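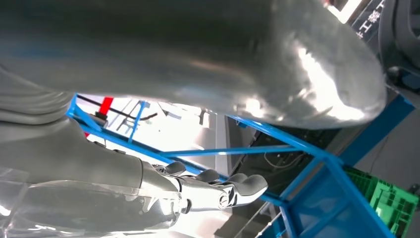
9 August 2020

Adhesive peel series, Tomham tape on painted steel, continued from the May batch.

Conditioning finished at 24 h. Coupons from the Nostitz lot pulled first, then Ríos. Crosshead speed unchanged. Load cell zeroed before every pull this time; in May it was zeroed once per lot and the drift shows in the later traces.
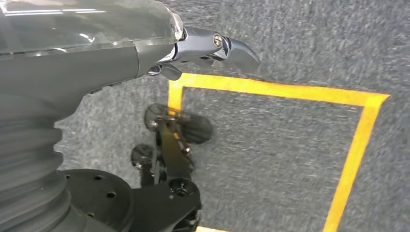

Gripper, jaw side, with the round pivot at the joint.

Nostitz: 4 coupons rejected for edge lift before loading. The rest failed cleanly at the paint interface. Ríos: mixed failure, adhesive residue on both faces. Coupon 163 slipped in the clamp, trace discarded, not repeated.

Solvent wipe is still the weak point in the procedure. The sheet says "wipe until clean" and gives no dwell time. Will write in a fixed number and rerun Ríos.

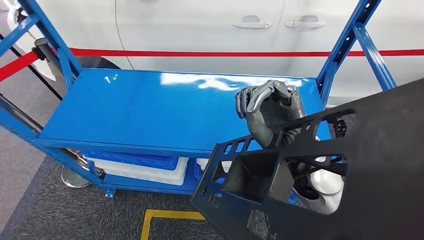
Blue shelving cart, bins on the lower shelf.

Logger stopped at 2,000 points per file again. Zitel software default, resets after each update. Raise the limit before the next run and check it on the first file.

To do: order wipes, relabel the Ríos offcuts, copy May traces to the shared drive. Clamp faces need dressing.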